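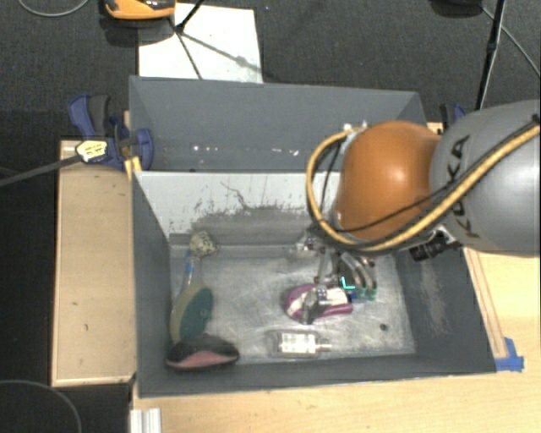

Kudum open bin, dark gray, set of 2

I bought two of these in January to replace the cardboard boxes I had been using for odds and ends. Small bottles, bath things, whatever comes in from the yard. They have been in daily use ever since, so this covers wear as well as first impressions.

The shape is a plain rectangle with an open top. That suits me. I wanted to reach in and take something out without moving a lid, and mixed items are easy to find against the dark gray. Clear bottles are the exception – I look for the label.

A bottle laid on its side takes up more floor than you would expect, so plan on a single layer if you want to see everything. I used to pile things up and always ended up digging.

Cleaning is simple. I empty the bin, wipe it with a damp cloth and let it dry. The corners collect grit, mostly from rocks, and need an old toothbrush. Scratches show on the floor of mine and on the walls too, worst where the two bins meet.

I also tried the Pakance bin, which costs less. Its sides bowed after 3 weeks and I sent it back. The Kudum pair still sits straight, one in front of the other.

My one complaint is the price sticker, which left glue behind. Cooking oil took it off.

I would buy them again, though I'd wait for a sale.

Huệ Ninh
Sep 1, 2019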